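Moved out of the Nistendale apartment in July and I'm finally sleeping normally again. A few posts on what changed, in case it's useful to anyone who has been tired for a year or two like I was.
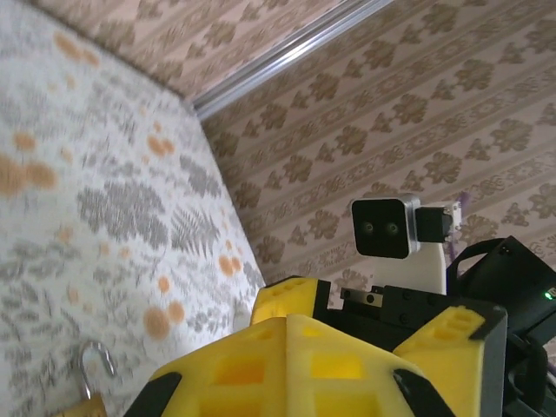 I used to go to bed at a different time every night. Sometimes ten, sometimes half past one. Weekends were worse. I thought I was catching up by sleeping until noon and then I'd lie there at midnight wide awake.

First thing I did was pick a wake-up time and leave it alone. Mine is 6. I don't set a bedtime at all. If I'm up at 6 every day I get sleepy at a decent hour without trying.

The first week was bad. I was short with people and put the milk in the cupboard. By the second week I was yawning at 9:30, which hadn't happened since high school.

Next was coffee. I used to have my last cup at 4 in the afternoon and swear it did nothing to me. Moved it to before noon. I still think one cup at 2 would be fine but I don't want to test it right now.

Decaf after dinner is OK for me. Zwane on Mill Road sells a dark roast decaf that tastes like regular. It's $15 a bag and a bag lasts me a good while.

Phone. I know, everyone says it. I didn't put it in another room because I need the alarm and my mother calls late. I put the charger on the far side of the room instead. I can hear it but I have to stand up to look at it.

That one change cut out the hour of scrolling. I read paper books now. Dull ones are best. I'm 229 pages into a history of canals and could not tell you much about the last 50.

Noise was the big one in the old place. The Demlow bus line turned right under my window and the last bus idled there every night. I tried foam earplugs, wax earplugs, a fan. The fan worked best. I still run it in the new place and there's no traffic here at all. I guess I got used to it.

Temperature. I keep the heat low at night and add a blanket if I need one. I used to heat the bedroom like the living room and wake up at 3 kicking everything off. Now I turn it down right after dinner so the room has time to cool.

Also bought blackout curtains. Grornis brand, nothing fancy. They were too long and I hemmed them badly. They block the streetlight and that's all I wanted. If you rent, check whether the rod can hold the weight before you hang them – mine came down the first night and took some plaster with it.

Things I tried that did nothing for me: lavender spray, warm milk, a sleep app that gave me a score every morning. The app made it worse. I'd wake up feeling fine, see a low score and decide I was tired.

Naps. I still take one now and then but I keep it short and early. A long nap at 5 in the afternoon wrecks the whole night. Ask me how I know.

What to do when you wake up in the night: I get up. If I've been lying there a while and I'm getting annoyed, I go sit in the kitchen with the small light on and the canal book. Usually I'm back in bed before the chapter ends. Lying there doing math on how many hours are left never helped.

Somebody asked about alcohol. A beer with dinner doesn't seem to bother me. A beer at 10 does, I wake up at 4 and that's it for the night. So I have it with dinner or skip it.

Somebody else asked about new mattresses. I didn't buy one. Mine is old and has a dip on the left side, so I sleep on the right. I may replace it next year.

If you snore a lot or wake up choking, or you're falling asleep at the wheel, please see a doctor and don't bother with my curtain advice. I'm only talking about ordinary bad sleep from bad habits.

Edit 11/10/21: a few people wanted to know how I handled the clock change. I moved my alarm 15 minutes a day for the few days before it. The cat did not adjust and still wants breakfast at 5.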